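LAW AND GOVERNMENT 551
Unit 3: Petitions Against a Declared Election Result
Handout prepared by Bimla Chaudhary
Revised Wednesday, June 8, 2022

Read this before the seminar. The problem set at the end uses the Storumport facts, which are fixed for the whole unit.

1. What a petition asks for

An election petition asks a court or tribunal to review a result that has already been declared. It is a separate proceeding from a recount. A recount is an administrative step, normally requested from the returning officer before or shortly after declaration. A petition is filed later and names parties.

The usual requests are (a) that the declared winner be found not validly elected, (b) that another candidate be declared elected, or (c) that the election be set aside and held again. A petitioner may ask for these in the alternative. Check the statute you are working under, as some do not allow (b).

2. Standing and time limits

Standing is commonly limited to candidates, parties and registered voters of the district. In the Storumport code the filing period is 60 days from declaration. The period is strict. In Rissanen v. Returning Officer for Storumport the petition arrived on day 61 and was struck out without a hearing on the merits. The petitioner argued that the clerk's office had closed early in July. The tribunal held that it had no power to extend time.

Note that the date of declaration controls, and the date of the vote does not matter for this purpose. Students lose marks on this every term.

3. Burden and standard of proof

The petitioner carries the burden. Two questions are kept apart:

Was there a breach of the election rules?
Did the breach affect the result?
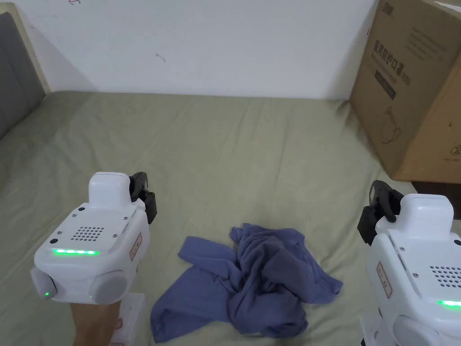 Blue-violet shirt on an olive-khaki sheet.

In Prelitz the first question was answered yes. Ballots from one polling place had been moved without a signed transfer sheet. The petition still failed on the second question, as the margin was 551 votes and the ballots at issue were far fewer. Compare Fondamness, where the margin was three votes and a similar breach was enough to void the result.

The standard is the civil one unless the petition alleges a crime such as bribery. Tribunals differ on what applies then - see the reading list, part B.

4. The panel

Storumport petitions go to a panel of three judges. A majority decides. A party who objects to a panel member must do so at the first sitting, in writing, with grounds. Late objections are treated as waived.

5. Problems for discussion

5.1 A candidate loses by 61 votes. Two polling places opened over an hour late. What evidence would the petitioner need on the second question in section 3?

5.2 Could the Rissanen petition have been saved by an amendment? Assume a defective petition was filed on day 60.

5.3 Reconcile Prelitz and Fondamness, or explain why one is wrong.

Written answers to 5.2 only. One page, typed.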